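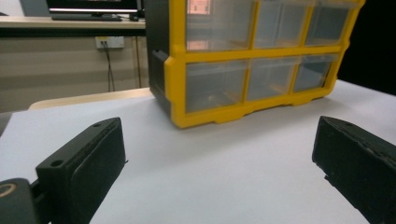 Home Courses Notes Workshop Hours Contact

Building a Hand-Held Gripper, Part 4: Fingers, First Tests and the Drawer Task

Notes for the Tuesday evening group at the Clovmont shared workshop. Prepared by Jairo Alvarado.

Please read sections 1 to 3 before you come. Section 4 we do together at the table.

1. Where we are

At the end of Part 3 every pair should have two grippers with the body closed and the motor connected. If your motor still makes a clicking noise when it starts, bring it at 6:30 and we will look at the coupling before the others arrive. In most cases the small set screw is not sitting on the flat side of the shaft.

In this part we mount the fingers, find the open and closed positions, and then hold the grippers in our hands to work on a real object. We do it by hand first because it is a cheap way to learn if a finger shape is good. A person can feel that the finger is slipping. Later, when the same finger is on the Hundar arm, you will have only the motor current to tell you this, and it is much harder to read.

2. Mounting the fingers

The fingers are thick blocks, and each one is held with screws from the top. Put in both screws with only two turns, then push the finger back against its seat, and then tighten. If you tighten the first screw completely before you start the second, the finger will turn a little and the two inner faces will not be parallel. It is a small angle but you will see it immediately when you try to hold a sheet of paper.

To check parallel: close the gripper slowly on a strip of paper and pull the strip at the tip, in the middle and near the root. The force should feel the same in the three places. If the paper comes out easily at the tip, loosen the screws and repeat. If it still comes out easily after the second time, the seat has some material left from printing and you must clean it with a flat file.

Some remarks on the inner face. Last season many people glued soft material on it, and it was good for bottles and bad for drawers. A drawer has a thin lip, and a soft face bends over the lip and does not go behind it. For this task please keep the face flat and quite hard. Light scratches are not a problem. When an edge begins to lose material, note it in your log and continue. We change the fingers only when the tip is no longer square.

Finding the limits:

a) Switch on the supply, 24 volts, with the fingers away from everything.
b) Open the gripper with the jog button until it stops by itself. Write down the position value.
c) Close it with no object between the fingers. Write down this value also.
d) Put both values in the settings file, but move each one a little inward, so the motor never pushes against the hard stop.

On my own gripper the closed value is 2035. Yours will be different, please do not copy mine. In March one pair did copy it, and their motor was pushing against the stop for the whole evening and became too hot to touch.

3. The object

We use the small parts organizer with the yellow front. I chose it for several reasons. The drawers are light, so the gripper cannot do much damage. The lip at the top of the drawer front is a good target for a finger. And the organizer itself can slide on the table when you pull, exactly as things do at home, so you must think about where the force is going.

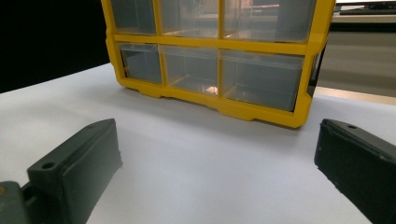 The clear plastic is also useful for us in a bad way. It shines, and you see things behind and inside it which can confuse the eye, and it will confuse a camera even more. If you plan to add a camera to your gripper in the Upadhyay module, look at the drawer fronts from low down and from the side before you decide where the camera will sit. A highlight on the plastic can be taken for an edge. You can move the lamp, but you can not move the ceiling lights, so it is better to choose a mounting angle which works with them.

How to say which drawer you mean: we count rows from the top and columns from the left, standing in front of the organizer. So "row 2, column 1" is the middle row, at the left. Please write it always in this form in the log. "The second one" is not clear when I read it one week later.

Placing the organizer: put it near the back of the table with the front parallel to the front edge, and leave 400 mm of free table before it. You need this space for the hand, the gripper and the cable. When you want to test approach angles you may turn it a little, but write the direction of the turn.

4. Exercise at the table

Work in pairs. One person has the grippers, one in each hand, and the other person writes.

Step 1. Hold the gripper with the fingers of your hand around the body and the thumb on top. Do not squeeze hard. If your wrist becomes tired after a few minutes, the balance of your gripper is too far to the front, and you should say so in the log.

Step 2. Let the cable go down past your wrist and out along the arm. It must never cross between you and the organizer. Leave a free loop, so that the full reach does not pull on the connector.

Step 3. Bring one gripper to the drawer at row 2, column 1. Keep the other one low over the table with its fingers open, well away from the organizer. It will be needed in step 5, and until then it should not touch anything.

Step 4. Catch the lip and draw the drawer forward in a straight line. Stop before it leaves the frame. If the whole organizer moves with it, you are pulling downward or sideways.

Step 5. Repeat, and this time steady the side of the organizer with the second gripper. Compare the two. Write which one needed less force from your hand, and at what point the drawer got stuck, if it did.

Step 6. Push the drawer back with closed fingers. Use the flat of the tips, never a corner. 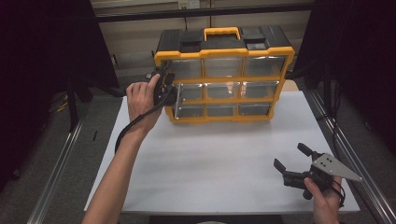 5. What to write in the log

For each attempt: the drawer, the hand you used, the result, and one sentence about the feeling. The sentence is important. "Slipped at the start, finger was too high" is a good sentence. "Failed" is not enough.

Each pair should make over 200 attempts before Part 5. It sounds like much, but when you have the rhythm it is one evening and a half. Change roles often, your partner's hand will make different errors than yours.

6. Problems we have seen

The fingers open slowly on one side. Usually the guide is dirty. Clean with a dry brush, no oil.

The plate on the gripper touches the table rail when you work near the side. Turn your wrist inward, or move the organizer to the middle. Do not cut the plate, the holes near its corners are for Part 6.

The sheet on the table makes folds under the organizer. Lift the organizer and pull the sheet flat from the front. Small creases are fine.

The gripper resets when the motor starts. Check the crimp on the supply wire, and after that the supply. The older Dultivness supplies from the shelf are too weak for two grippers together, so take one for each.

For next time

Bring your log, the settings file, and the worn fingers if you have changed them. Read the first half of the Part 5 notes, up to the wiring drawing. The workshop closes at 9:45 in the evening and the table must be free by then.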